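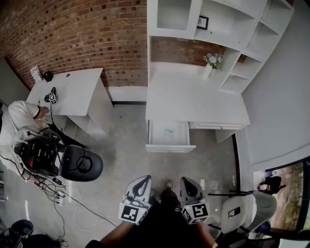

Both grippers on, by the brick wall.

Welcome to the Plinik gallery, where we keep a record of how our hand-held grippers get looked after. I'm fond of this pair, and I've fussed over their finger pads since March.

The pads get a wipe every morning, and then comes my favorite bit, a slow check of every cable,
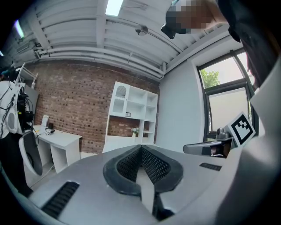

which takes me 16 minutes if I don't stop to chat (I usually do!).

Marker squares get a gentle dusting, too.
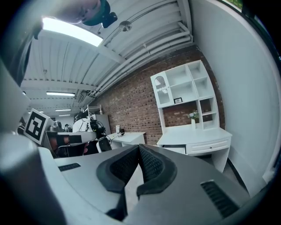 Sorin Gashi writes that he'd do the cables first and leave the pads for last.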